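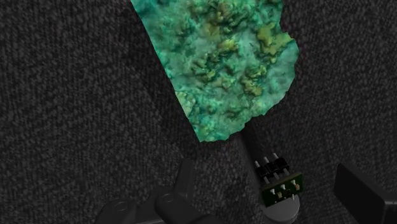 图1 深灰色底面与青绿色片状物

打印本页 | 用电子邮件发送 | 分享(2)

第6章 讣告的录入、审核与发布

Wuletti 纪念页系统 操作手册
修订日期：2024年12月28日
编写：Harriet Szabo
校对：Loretta Hutchins

本章写给殡仪服务机构的文字录入人员和审核人员。开始以前，请确认您已经有账号，并且机构的资料已经按照前一章填写完成。本章不说明付款和报纸版面的预订，这两项请看 Uditz 模块的单独手册。

本章中，“家属联系人”是指与机构签署委托书的那一位。其他亲属也可以提供材料，但是只有家属联系人可以确认文稿。

准备材料

请在打开系统以前，把以下材料放在手边：

- 委托书的编号
- 逝者的姓名，包括曾用名和家人常用的称呼
- 出生和去世的日期、地点
- 家属提供的生平文字，手写或电子的都可以
- 告别仪式的时间和地点，如果已经决定
- 家属对鲜花和捐款的意见

注意：日期请以证明文件为准。家属口头说的日期有时与文件不同，遇到这种情况，先问家属联系人，不要自己选择其中一个。

建立新的讣告

1. 登录以后，在左侧菜单选择“讣告”，再选择“新建”。
2. 输入委托书编号，按“查找”。系统会把委托书里的姓名和日期带入表格。
3. 检查带入的内容。如果有错误，请回到委托书去修改，然后按“重新读取”。在这里直接修改，只会改变讣告，不会改变委托书，以后两边的内容就不一致。
4. 选择模板。没有特别要求时使用 Hinds 模板，它的段落顺序是：去世消息、生平、亲属、仪式、致谢。
5. 按“保存草稿”。草稿的状态显示为灰色的“编写中”。

注意：如果查找以后显示“该编号已使用”，说明同事已经为这份委托书建立了讣告。请在列表里打开那一份继续编写，不要用加字母的编号再建一份。

填写标题

标题就是读者在列表里看到的那一行，最多102个字符，空格和标点也计算在内。超过的部分不能保存。

1. 先写全名。曾用名放在括号里。
2. 姓名后面写出生和去世的年份，中间用短横线。
3. 家人常用的称呼可以加引号，放在名字的后面。如果太长，请把称呼移到正文的第一段。

头衔和学位不写在标题里，除非家属联系人书面要求。

填写生平

1. 把光标放在“生平”栏，输入或者粘贴家属的文字。
2. 从其他软件粘贴时，请使用“粘贴为纯文本”。带格式的文字在手机上会出现不同大小的字。
3. 按时间顺序检查：出生、求学、工作、婚姻、搬迁、退休。缺少的部分可以不写，系统不会提示错误。
4. 地名第一次出现时写完整，后面可以写简称。
5. 外国的学校和公司，保留原文名称，中文译名放在后面的括号里。如果不确定译名，只写原文。
6. 年龄由系统计算，请插入“年龄”字段，不要用手输入。

家属的原文常常有自己的语气，比如写逝者爱唱的歌，或者每年五月一定要去的地方。这样的句子请保留。录入人员只改错字、标点和明显的重复。如果觉得某一句读者会不明白，在旁边加批注，由家属联系人决定。

小心：住宅的详细地址、证件号码、未成年人的学校名称，不可以写进公开的正文。系统能找出一部分号码，可是找不出全部，所以仍然需要人来看。

填写亲属名单

这一部分最容易引起家属的不满，请慢一点做。

1. 打开“亲属”标签，按“添加”。
2. 选择关系，再输入姓名。配偶可以注明“已故”。
3. 用箭头调整先后。默认的次序是配偶、子女及其配偶、孙辈、兄弟姐妹。家属有自己的次序时，以家属的为准。
4. 再婚家庭中，继子女是否与子女写在同一行，请问家属联系人，不要按照姓氏来判断。
5. 宠物可以写在生平里，不能加入亲属名单，因为名单里的每一项都会得到一个留言权限的选择框。
6. 完成后按“生成段落”。系统把名单变成一段文字，您可以在文字上修改。

注意：如果在修改文字以后又按一次“生成段落”，您的修改会被覆盖，而且不能恢复。请在名单完全确定以后再修改文字。

填写仪式信息

1. 在“仪式”标签里选择类型：告别仪式、追思会、安葬、私人仪式。
2. 输入日期和开始时间。结束时间可以留空。
3. 地点从地点簿中选择。新的地点请先加入地点簿，要写明停车和轮椅入口的情况。
4. 私人仪式只显示“家人将举行私人仪式”这一句，日期和地点不公开，即使您已经输入。
5. 时间还没有决定时，选择“另行通知”。决定以后再打开讣告更新，并在“更新说明”里写一句话。

鲜花和捐款的文字放在仪式的下面。如果家属希望以捐款代替鲜花，请写出接受捐款的单位的完整名称，并请家属自己核对链接。本机构不代收捐款。

提交审核

每份讣告需要2个确认：一个来自机构的审核人员，一个来自家属联系人。先后没有关系，但是缺少一个就不能发布。

1. 按“预览”，从头到尾读一遍。请同时看电脑和手机两种显示。
2. 按“提交审核”。状态变成“待确认”，这时正文被锁住。
3. 系统给家属联系人发送一封邮件，里面有预览的链接和“同意”“需要修改”两个按钮。
4. 没有电子邮件的家属，请打印预览，请他们签字，然后扫描上传到“书面确认”。
5. 如果收到“需要修改”，请按“解锁”，修改以后重新提交。以前的确认会同时失效，需要再确认一次。

注意：录入人员不可以审核自己写的讣告。机构只有一个人值班时，请联系 Vanilard 服务台，服务台可以代为做文字审核，但不代替家属确认。

发布

1. 得到全部确认以后，“发布”按钮变成可用。
2. 选择“立即发布”或者“定时发布”。定时发布使用机构所在地的时间。
3. 选择是否开放留言。开放时，建议同时选择“留言先审后发”。
4. 按“发布”，再按“确定”。
5. 打开公开页面检查一次。搜索页面的更新比公开页面慢，请不要因为搜索不到就重复发布。

小心：发布以后，关注该家庭的人会收到通知邮件。撤下页面不能收回已经发出的邮件。请在按“确定”以前再看一次姓名和仪式时间。

发布后的更正

小的错误，例如错字和标点，由录入人员在“更正”里修改，不需要家属重新确认。姓名、日期、亲属和仪式的修改需要重新提交审核。修改期间，原来的页面仍然可以看到；如果错误会使人去错地方，请先使用“暂时隐藏”，并且打电话通知家属联系人。

家属要求完全删除时，请取得书面申请，上传以后选择“撤下”。撤下的讣告保留在内部档案中，不会出现在公开页面。留言可以在撤下以前导出给家属，格式是 PDF。

常见情况

保存时显示“连接已中断”
不要关闭窗口。把正文复制到本机的文本文件，重新登录以后再粘贴。

姓名中的特殊字母显示为方框
请在“语言”里选择姓名所用的语言，然后重新输入该字母。

家属没有收到确认邮件
先检查地址，再请家属查看垃圾邮件。仍然没有时，按“重新发送”。旧的链接会自动失效。

家属之间意见不同
录入人员不参加讨论。请把讣告保持在“编写中”，等待家属联系人的书面答复。

下一章：留言簿的管理

打印本页 | 用电子邮件发送
评论(2)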